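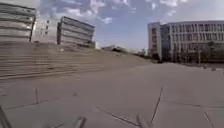

Equipment > Mobile platforms > Outdoor > Estow Codier

Estow Codier outdoor ground robot

6 min read

The Codier is a ground robot for carrying sensors and small loads across paved outdoor areas. It is made by Estow and sold and rented in North America through Rolach. Most units go to campuses, business parks and public works departments that want the same route covered the same way, day after day, without sending a person out with a cart.

This page covers the second version of the platform. Owners of the first version should read the section on upgrades before ordering parts, as the battery tray and the front cover do not swap between versions.

What it is used for

The three most common jobs are pavement surveys, site mapping and patrol runs. On a pavement survey the robot drives parallel passes over a plaza or parking area and records the surface as it goes. Joints, cracks and stains are logged with a position, and the software compares each pass with the last one. Large concrete slabs are a good match for this work. The joint lines give the software something regular to line up against, and new cracks stand out from the pattern.

Mapping runs are slower. The robot stops at set points, takes a full set of readings and moves on. Wide open areas need more stops than you might expect. The laser unit works best when it has walls, columns or trees within range, and in the middle of a big plaza it may have very little to measure except the ground. The planning tool marks these places in yellow and suggests a route that stays closer to the buildings. You can ignore the suggestion. The map will still close, but expect to spend more time cleaning it up.

Patrol runs use the camera and the radio link only. The laser unit stays on for obstacle stops.

Stairs and slopes

The Codier is a flat-ground machine. It handles ramps built to normal access codes and will cross curb cuts, drain covers and expansion joints at full speed. It does not climb stairs. Where a site has steps, draw them into the map as a closed area before the first run.

Wide, shallow steps deserve extra care. Seen from the bottom, they show up clearly to the front sensor as a series of risers, and the robot will stop. Seen from the top, the treads can look like more paving, especially in flat light when there is little shadow to pick out the edges. The downward sensor under the front cover is there for this case and should be tested at the start of each working day. Put the robot on a bench with its front end over the edge and check that the drop warning comes on in the app.

A closed area drawn by hand should start 32 inches back from the top step. The software will accept less. We do not rent units to sites that set it lower.

Camera position

The camera sits low on the body and looks forward. On units with the standard bracket, part of the front body shows along the bottom of the picture, out of focus. The survey software masks this strip before it starts looking for cracks. If you use your own software, set the mask yourself during setup and save it with the camera profile. Replace the mask any time you change the front cover or add something to the accessory rail.

A low camera has good and bad points. It sees surface detail well close to the robot, where a tall mast would be looking down on a larger and coarser patch. Farther out the paving is seen at a shallow angle and small marks blend together. For that reason only the near part of each picture is used for crack logging. The far part is kept for navigation and for the visual record of the site, including nearby buildings, trees and poles.

Exposure is automatic. On bright days with broken cloud the sky can take up a good share of the picture and pull the exposure down, leaving the pavement darker than you want. Turn on ground metering in the camera menu. It is off by default.

Specifications

Weight with battery: 54 lb
Drive: four wheels, skid steering
Tires: solid rubber, replaceable tread
Battery: removable, one supplied
Charging: wall charger, dock sold separately
Payload: up to 188 lb on level ground, evenly loaded
Sensors: forward camera, laser unit, downward drop sensor, rear bumper switch
Operating conditions: light rain, no standing water, no ice
Control: tablet app or handheld remote

The payload figure is for straight driving on dry concrete. Turning in place with a full load wears the tires quickly and can leave marks on pale paving. Use wide turns when the robot is loaded, and leave the turn setting on "gentle" for decorative surfaces.

What comes in the case

- Robot with wheels fitted
- Battery and wall charger
- Handheld remote with lanyard
- Spare front cover screws and driver
- Calibration board, folded
- Printed quick start sheet

The tablet is not included. The app runs on most recent tablets. A sun hood helps a good deal outdoors.

Arm option

Estow does not make an arm for the Codier. The accessory rail takes the Kröger light arm with an adapter plate, and Rolach can fit it before shipping. The arm draws from the main battery and shortens run time noticeably. It also blocks part of the laser unit's view to the rear, so reverse driving is limited to walking speed while it is installed. Customers who only need to place cones or pick up markers have been satisfied with it. For anything that needs steady reach over a distance, look at a larger platform.

Known limits

Strong low sun straight into the camera will cause navigation to fall back to the laser unit alone. The robot slows down and shows a message. In a wide open space with few objects nearby it may stop and wait for the operator to confirm its position.

Small objects on the ground are treated as obstacles once the laser unit can see them, but items lower than the bottom scan line, such as a flat cable or a hose, may be driven over. Walk the route first.

Tall buildings on two sides can weaken the satellite fix. Positions in the survey log carry a quality score, and entries with a low score should be checked before they go into a repair order.

Software version 2 fixed a fault where the survey log skipped entries after a battery change. Rental units have all been updated. If you bought a unit before August, update it before your next survey.

Upgrades from the first version

The camera, remote and wheels carry over. The battery, battery tray and front cover do not. The downward sensor can be added to older units, but the work has to be done at the Rolach shop and the robot must be recalibrated afterward. Include the calibration board when you send it in.

Rental and purchase

Rentals are by the week or by the month and include remote support during business hours. Purchase includes a setup call and one year of parts coverage. Tires and front covers are wear items and are not covered. Units ship in a hard case on a pallet, so please tell us if your site has no loading dock.

Prices are quoted per site. Send a site plan with your request, and mark any steps, ramps and gates on it.

Page updated 25/01/2024

Contact Rolach sales and rentals | © Rolach | Back to top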